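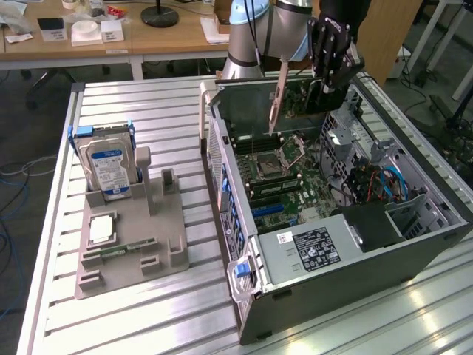

En el turismo de festivales de invierno – y esto lo repetiremos hasta marzo, con todo el cariño – el itinerario se monta por piezas. Primero fijamos el desfile o la noche grande, después el alojamiento, y sólo entonces las excursiones. Pensadlo como un ordenador con la tapa quitada y dos ranuras de memoria azules todavía vacías: el hueco libre también forma parte del diseño, y conviene dejarle alguno al viajero.

**Caso de clase: Luramham**

- Plazas hoteleras: 252
- Asistentes por noche: más de 200
- Traslado desde Vorkska: 114 km

Para la próxima sesión, traed un programa de 2 noches y leed con calma el dosier de Zonus (el mapa viene al final).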